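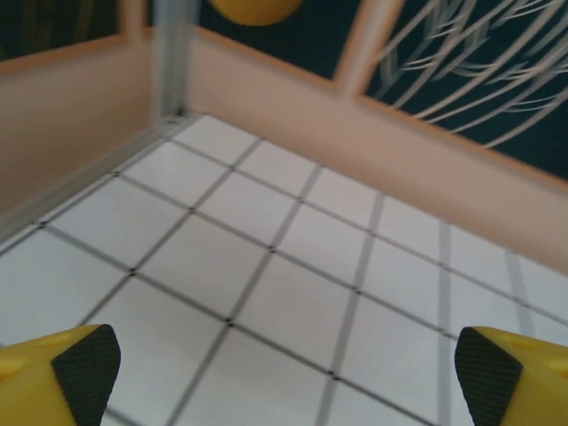

Antes de dobrar qualquer folha, convém preparar o lugar onde ela vai ficar de pé. Eu uso um canto com paredes baixas, porque a folha curva cai fácil quando passa uma pessoa ou abre uma janela. O chão de azulejo branco com juntas cinza-escuras ajuda bastante: as linhas servem de régua e mostram logo se a base do papel está torta. Limpe os azulejos com um pano seco e escolha uma junta que será a sua linha de partida.

Tempo de leitura: 3 min

Material para uma peça: uma folha colorida mais firme, um lápis macio e uma tesoura. Eu compro a folha Endex de 178 gramas. A de 100 gramas também dobra bonito, mas na minha casa ela ficou de pé só até a hora do jantar.

1. Arredonde os cantos de cima com a tesoura. Não precisa de molde.

2. Marque com o lápis, muito leve, a linha onde vai começar a curva. Deixe 7 cm livres de um lado, este será o painel reto.

3. Enrole o resto da folha no lápis, devagar, e solte. Repita até o papel guardar a curva sozinho. Não aperte com a unha, que fica vinco.

4. Dobre uma parte para trás, em sentido contrário à primeira curva. É esta segunda curva que segura o peso.

5. Coloque a folha em pé e olhe de cima. A base deve fazer um desenho parecido com a letra S. Se parece mais com a letra I, vai cair.

O papel rosa fica bem contra um fundo branco quadriculado, as curvas se vêem melhor.

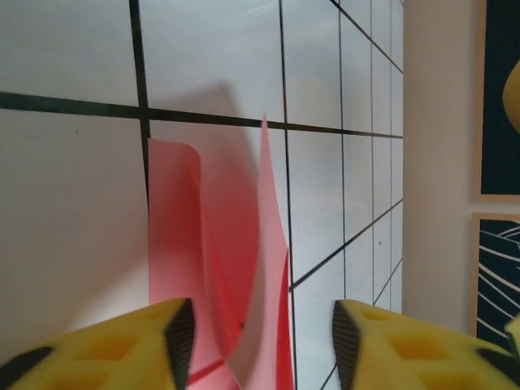
Posso usar cola para a folha não cair?
Pode, mas use só uma gota em cada ponta da base, e cola que se tira depois com água. Com muita cola o papel enruga embaixo e a curva perde a forma.

Para guardar, não desdobre. Ponha a peça deitada numa caixa larga, sem nada por cima. Em dezembro, com a umidade, as minhas abrem um pouco e eu repito o passo 3.

99 partilhas · 7 comentários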